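**Washing old cotton sheets before cutting them up for quilting?**

**marrowfat44** wrote:

Hello all, I've come home from my aunt's in Nidbridge with a great pile of old cotton sheets (she was having a proper clear-out before December and I can never say no). I'd love to make a simple patchwork quilt for the spare bed. Do I need to wash them again before I start cutting? They've been in her airing cupboard for years and they smell of lavender bags, which I rather like, but I don't want the whole thing going wonky the first time it's laundered.

---

**Tilly_Avham** wrote:

Oh, what a lovely haul! I'd wash the lot, warm, no softener, and iron while there's still a bit of damp in them. Old sheets have done most of their shrinking, I grant you, but the creases that set in a cupboard are terrible things and you'll never cut a straight square over one. My first quilt had a wave down one side like the sea front at home and I slept under it for 18 years regardless.

---

**R. MacDonald** wrote:

I'll have to disagree a little with Tilly, though she's made far more quilts than me. If they were boiled every week for half their lives they aren't going to shrink now, and each wash takes a bit more out of thin cloth. I'd air them on the line for an afternoon, press them with plenty of steam and get on with it. Hold each one up to a window first and chalk round the thin patches.

Réjean

---

**Tilly_Avham** wrote:

Réjean, the window trick is a good one and I'll give you that! But marrowfat, if any of the colours are strong, please do wash those by themselves. I had a red pillowcase from Farquharson's that looked as old as the hills and it still turned a whole batch of white squares the colour of a prawn.

---

**marrowfat44** wrote:

Thank you both, you are kind. I think I'll wash the dark ones and air the pale ones, and hope I haven't offended anybody. The next thing is the order of work. How do you all go about it?

---

**pins_and_noodles** wrote:

My way, for what it's worth (my last one came to 1,168 little squares and I'd not do that again for a pension):

1. Snip the hem and tear a strip off one side. Plain cotton tears along the thread, so you get a true edge to measure from.
2. Press everything, and starch it if it's limp.
3. Sort by shade. Pale pink is a gift for filling gaps, it sits happily next to nearly anything. 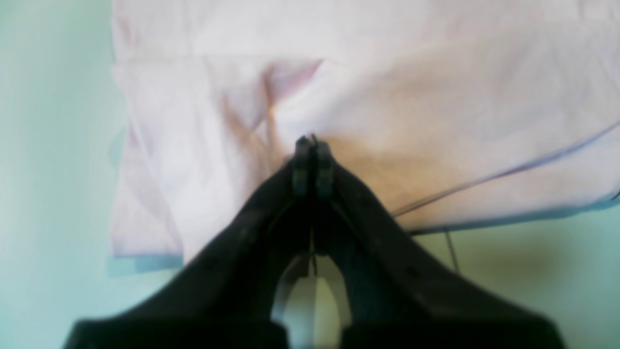 4. Cut your squares bigger than you think you'll need, and keep them in piles under something heavy.
5. Lay the whole thing out on the bed and leave it overnight before you sew a stitch. You'll see it differently over your morning tea.

---

**R. MacDonald** wrote:

All good, except I'd never tear. It stretches the edge and you end up trimming it anyway. Rotary cutter and a long ruler for me.

---

**pins_and_noodles** wrote:

We've had this one before, Réjean, and I'm still tearing!

---

**marrowfat44** wrote:

I'll try one of each and report back. First load is in the machine now.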